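From: Marama Partington
To: stotus-users
Subject: Re: [stotus-users] Left arm stalls when both trays are in reach

Lenuța Iordache wrote:
> We moved to the August build last week and the planner now stalls
> on the two-arm table. The right arm goes into its tray fine. The
> left arm gets a grasp pose, starts down, then holds above the tray
> until the 12 second timeout. Log says "pair check: no clearance"
> over and over. Same config worked on the old build. Is this the
> collision model or did the defaults change? We are on Civel for
> the camera side, if that matters.

Hi Lenuța,

The defaults changed. The camera side shouldn't matter for this one.

In the old build the pair check only compared the links of one arm with the links of the other. The August build also checks the cable envelopes, if your arm description has them. Yours does, going by the file you attached. Each envelope is a fat capsule that follows the forearm, and the default radius was picked for a cable that loops high. With both grippers low over the table, the two capsules overlap most of the time, so whichever arm asks second gets refused.

I hit the same thing on our setup. I replayed 479 logged picks with the new defaults and the second arm was refused in more than half of them. There was no contact between the arms in any of those logs.

What I did:

1. Set cable_envelope to "swept" in the pair section of the config. It then uses the joint angles to place the loop and stops treating it as a fixed capsule.

2. Raised replan_ms from 800 to 900. The swept check is slower, and at 800 the planner sometimes gave up just before it had an answer.

3. Turned off hold_on_refuse for the left arm only. It now backs up to its last clear pose and asks again. If you turn it off for both arms they can back away from each other and repeat that for a long time. 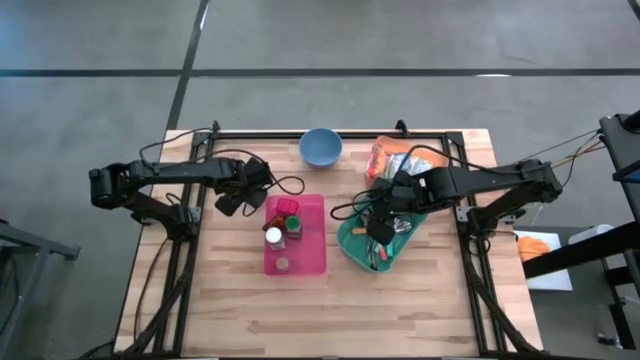 The other thing to check is the order of the tray regions. If the two regions overlap in the config, even by a little, the planner locks the shared part for the first arm and won't release it until that arm is back above the lift height. Our teal tray sits at a slight angle, and its bounding box was drawn square to the table, so it ran into the region for the pink one. I redrew it as a rotated box with the Imwood editor. The Gilchrist plugin can do it too but it drops the angle on save, so open the file afterward and look.

If it still stalls after that, run with pair_debug=2 and send me the part of the log from the first refusal to the timeout. I don't need the point clouds.

I have a patch that makes the old behavior selectable again. It still needs a test for the case where one arm has envelopes and the other doesn't.

Marama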